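The Case for the Bare Plate

39 shares | 3 comments

When the Nurnisside Children's Library reopened its activity room in June, the building bricks did not return with the rest of the collection in their former condition. They had been sorted, washed and divided into small sets, and each set had been assigned to a single large baseplate. The themed kits, with their printed instructions and their molded windows and wheels, had been withdrawn. A number of families objected, and the objections were recorded in the library's public notes. It is the position of this writer that the library was right, and that other institutions with a brick table should consider doing the same.

The argument for themed kits deserves a fair statement. A kit gives a child a definite goal and a definite end. It teaches the reading of diagrams, the patient search for a particular part, and the value of following one step with the next. Parents who purchase kits for the home know the satisfaction they give, and this essay has no quarrel with that practice.

A shared table is a different matter. In a public room, a kit begins to lose its value on the day it is opened. One missing hinge makes the last four pages of the booklet useless. The former collection at Nurnisside held 35 kits, and when the staff checked them before the closure, 19 could no longer be completed. Children arrived, chose a box by its picture, worked for a good while, and then discovered that the roof could not be built. Some of them asked the desk for the missing piece. The desk did not have it.

The remedy usually proposed is a larger bin. The reasoning is that if every part is thrown together, no child will ever run short. Grudside followed this course in its community center, and the result may be inspected by anyone who visits after school. The bin is deep and loud. Younger children dig in it, older children guard what they have already found, and the plates themselves are used mainly as trays for carrying bricks away from the bin.

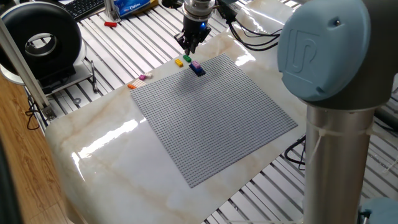
The quantity of bricks placed before a builder is a decision, and adults who manage such tables should treat it as one. A small supply changes the nature of the work. With a gray plate of this size, a dark blue brick with a lavender-pink one stacked on it, and five more in yellow, green, white, magenta and orange lying just off the edge, every remaining choice can be considered at a glance. The builder may ask where the green brick should go, and whether it belongs on the stack or far away from it. Such questions are seldom asked over a full bin. The open studs have their own use as well, for they show plainly how much room remains and allow two people to discuss a position before anything is pressed down.

Color is the second consideration. Themed kits tend to arrive in the shades of their subject, so that a castle is mostly gray and a fire station mostly red. A short set in which the colors differ allows each piece to be named aloud. "Put the orange one by the corner" is an instruction that a child of four can give and another can follow. Shinji Sugawara, who oversees the activity room at Nurnisside, reports that spoken requests of this kind are now common at the table, where formerly the children pointed or simply reached.

The third consideration is the surface beneath. This is often neglected. A plate laid on carpet will flex, and bricks placed near its edge will come loose when a knee lands beside it. A firm, level table allows the plate to be turned to whatever angle suits the builder — there is no rule that it must sit square to the table's edge — and loose pieces set down next to it will stay where they can be found.

It will be said that limits of this kind are severe, and that childhood ought to contain some abundance. The point is granted. The library has accordingly kept one afternoon session, beginning at 3:30, at which the sets may be combined, and it is well attended. Plamport has adopted a similar arrangement with 8 plates and a shelf of reserve bricks that children may request by color. Neither institution has banned anything. Each has merely changed what a child finds upon sitting down.

The cost is modest. Nurnisside spent $88 on replacement plates and storage tubs, and the bricks were those it already owned. The withdrawn kits that remained complete were placed on the lending shelf for use at home, where a lost hinge is more likely to be found under the sofa.

COMMENTS (3)

brickmom_k
My son was one of the kids who got to the roof and had no roof. He likes the plates fine now. He does still ask for the wheels, though. Could there be a few wheels?

R. Koyama
I take issue with the remarks on the Grudside bin. My daughters have spent many happy hours in it and have never guarded anything. It is loud, I will give you that.

tableforsix
What do you wash the bricks in? Ours came out cloudy.

Sign up for our newsletter to receive new essays by email. You may unsubscribe at any time.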